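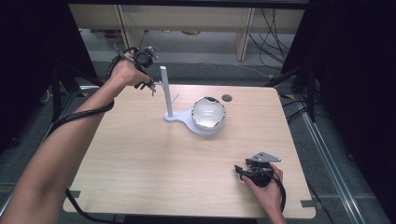 Two hand-held grippers in use at a wood-grain table

The Stenix class is a class of two inshore patrol vessels built by the Lambrechts yard at Samorville. The vessels were designed for fishery protection, customs work and search and rescue in coastal waters, and replaced an older group of wooden-hulled launches. The lead vessel, Stenix, was followed by a sister, Paster, which differs from the first in its boat-handling gear and in the layout of the after deck.

Design

The hull is of welded steel with a hard chine, and the superstructure is of aluminium alloy. The two materials are joined along the deck edge by explosion-bonded strips, a method the yard had used before on pilot boats. Length overall is 28 metres. The hull is divided by watertight bulkheads into a forepeak, crew accommodation, a fuel and tank space, the engine room and a steering gear compartment. A box keel runs for most of the length and allows the vessels to take the ground upright on a soft bottom.

The wheelhouse is set slightly forward of amidships and has windows on all sides. The windows lean outwards at the top to reduce glare from the chart table and instrument panels. An open steering position is fitted on the wheelhouse roof, with its own engine controls and compass but no radar display.

Accommodation is provided for a crew of 10 in single and double cabins. The galley and mess are on the main deck and share a serving hatch. Stenix was completed with a separate drying room for wet clothing; in Paster this space was given over to a larger store, and the drying lockers were moved to the passage outside the engine room.

Machinery

Each vessel has two marine diesel engines driving fixed-pitch propellers through reduction gearboxes. The shafts run in water-lubricated bearings. A small electric bow thruster is fitted in a tunnel forward of the accommodation. Electrical power comes from two generator sets, one of which is mounted above the waterline and can supply the pumps, radio and navigation lights if the engine room is flooded.

Exhaust gas is led out through the transom in Stenix. Soot was found to collect on the after deck when running slowly with a following wind, and in Paster the outlets were lowered and turned outboard. Stenix was altered to match during a later refit.
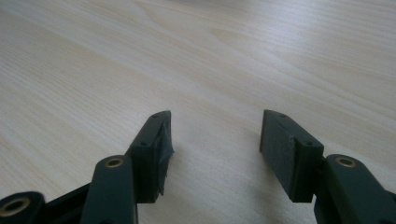

Gripper fingers held apart over a pale wooden surface

Boats and deck equipment

The main item of deck equipment is a rigid inflatable boat used for boarding. In Stenix it is stowed on a cradle and handled by a hydraulic crane on the port side. Paster has a stern ramp, closed by a hinged gate, from which the boat can be launched while the vessel is under way. The ramp shortened the after deck and led to the towing hook being moved forward — a change that also improved handling under tow.

A water monitor is mounted on the wheelhouse roof for fighting fires on small craft. Rescue zones are marked on both sides amidships, where the rail can be removed in sections and a scrambling net lowered.

Construction and service

Both hulls were built under cover at Samorville, upside down as far as the deck edge, and then turned. Stenix ran trials in September and was accepted after adjustments to the steering gear. Paster was delayed by redesign of the stern and entered service on 29 July 2022.

The vessels are based at separate ports and seldom work together. Routine patrols last from one to several days. In winter one vessel is normally docked for hull cleaning and survey while the other covers both areas. A third vessel, to the pattern of Paster, was considered but not ordered.

See also

Inshore patrol vessel
Pilot boat
Stern ramp
Lambrechts (shipbuilder)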